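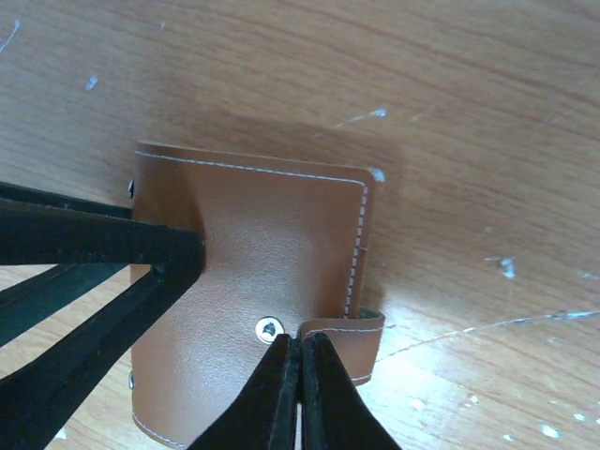
By Torbjørn Engström, project lead, Jarkier Household Money Project
Report to the Bistell Fund, second period

This report covers our work in Dresadano from the start of the autumn until the end of February. I have followed the order of headings from the grant letter, with the exception of the section about premises, which I put first since it influenced all the others.

Premises

In the application we wrote that the evening sessions would take place in the reading room of the Magnusson building. We used this room for the first weeks and it was good for us. Then the heating was taken out of service for a longer repair and we had to find another place with short notice. Senga MacAulay arranged that we could use the canteen of the former school, where we still are. The canteen is bigger than we need and the sound is not good when several people talk at the same time, but it is warm, it is close to the bus, and people with small children can let them play at the other end.

The change had a cost. The reading room was free and the canteen is not. The rent is 200 dollars a month, and for the moment we pay it from the line for printed materials. I ask below for your approval of this.

What we do in the sessions

For new readers at Bistell I repeat it shortly. The project is for people in Dresadano who have an income that goes up and down during the year: people at the fish plant, in the cleaning companies, in the hotels in summer. They earn well in some months and very little in others, and the bills don't follow the same rhythm. We meet in the evening, from 6:30, and work with the real papers that people bring with them. There is no lecture. We have a short common part in the beginning, and after this everyone sits with their own things and one of us goes from table to table.

The common part has had these subjects in the period: how to read a pay slip, what is a fixed cost and what only feels like one, how to talk with a landlord before the rent is late, and what the electricity bill says on its second page. The evening about the electricity bill was the one with the most questions. Fiifi Agbeko had prepared it for half an hour and it took all the time we had. We will do it again, because many of the participants did not know that they could change to equal payments through the year, and it is a form of one page only.

The workbook

You gave us money for a printed workbook. We printed 100 copies. It has one page for each month, a place to write the dates when money comes in and goes out, and some empty pages at the end. We first planned to have a lot of explaining text in it. Davina Dow read the draft and crossed out most of this text, and I must say she was right. People come with tired eyes after work and they want boxes to write in.

There are two errors in the printed version. The page for November has the heading from October, and the phone number for the debt advice line is an old one. We have corrected both by hand in all copies we still had, and we told those who already had received theirs. In the next printing the errors will be removed.

A few participants prefer to use their phone. We don't try to change their mind. Murdo Tosh made a simple spreadsheet with the same months and the same boxes, and it is shared by a link to anyone who asks.

The cash method

One part of the project has developed more than we expected at the time of the application, and I want to describe it in more detail.

In the first period we recommended that everybody should have a separate account for bills. It is good advice, but for a part of the group it did not work. Some have a bank which takes a fee for each extra account. Others told us that money they cannot see is money they forget, and then a card payment is refused in the shop, and this is a bad feeling in front of the neighbors. So we began to work also with cash for the weekly spending. The bills still go through the bank. Food, bus and small things are taken out in cash once a week, on the same day, and when it is finished it is finished.

We have tried it in three small groups. In the first group the members took out the amount they believed they needed. In the second they first wrote down their spending for a month and then took out the amount this had shown. In the third they did as the second group, but they left a little in an envelope at home for surprises — a birthday in the school class, a broken umbrella. The third way is the one people have continued with. The first group had almost all chosen an amount that was too low and became discouraged, and I think we should have foreseen that.

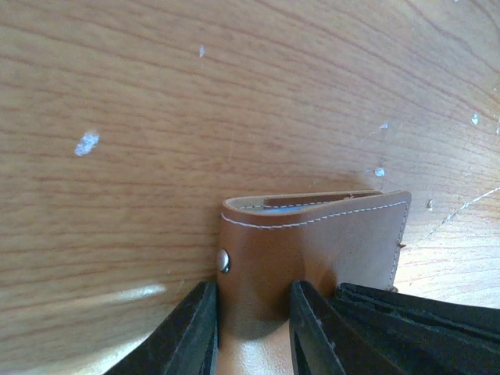

I want to be careful with conclusions, as the groups were small and the members chose by themselves which one they wanted to be in. It can be that those who already were the most organized went to the third one. What I can say is that the conversations have become more concrete. When a person says "I was out of money by the fourth day", it is possible to speak about the fourth day. Earlier we heard mostly that the month was difficult.

There is also an objection which I take seriously. Cash at home can be lost or stolen, and it does not give any proof of payment. For this reason we say always that rent must never be paid in cash without a signed receipt, and that the envelope should not hold more than 100 dollars. Senga has translated this advice to the languages that are most used in the group.

Work together with employers

This part is behind the plan. We had hoped that the fish plant would let us put a note from the project in with the pay slips before the winter break. The personnel office was positive in our first meeting, but the person we spoke with has changed job, and we had to start again from the beginning with the new one. Fiifi has a meeting with her in the coming weeks. With the hotels it has been easier. One of them has asked us to come and speak at the start of the season, during paid time, and we have said yes.

What has been difficult

Attendance falls when it is dark and icy. We knew this from the year before, and we still planned two of the most important subjects for the darkest weeks, which was a poor decision of mine. In the plan for next winter these subjects are moved to the early autumn.

Another difficulty is that some of the papers people bring are outside of our knowledge. We have had questions about inheritance, about tax from another country, and about a loan between two brothers that was never written down. We do not give advice in such matters. We have a list of places to call, and Davina often sits beside the person during the call, as the waiting time and the menu with numbers are a hindrance in themselves.

We also had too little time for our own planning. In the present schedule the team meets before the session while the chairs are put out and the coffee is made, and it is not possible to think well in that situation.

Money

The spending follows the budget apart from the rent. The printed materials line will be used up before the end of the grant year if the rent continues to be taken from it. I therefore ask if Bistell can agree to one of these solutions: either we move the unused travel money to premises, or we postpone the second printing of the workbook to the next grant year. I would prefer the first. We have hardly used the travel line, as the visits to the hotels were done on foot or with the local bus. The full table of costs is sent separately by Murdo.

Plan for the next period

The evening sessions go on in the canteen. We don't know yet when the reading room opens again, and I would not like to move the group a second time unless it is for a permanent place. The equal payments evening will be repeated, and the cash method will be offered to all who want it, with the month of writing down first. We will also hold a session in the daytime, for those who work the evening shift and have until now only met us by phone.

I am happy to answer questions about any part of this report. The best time to call me is before 10 in the morning, and for questions about the accounts please write to Murdo directly.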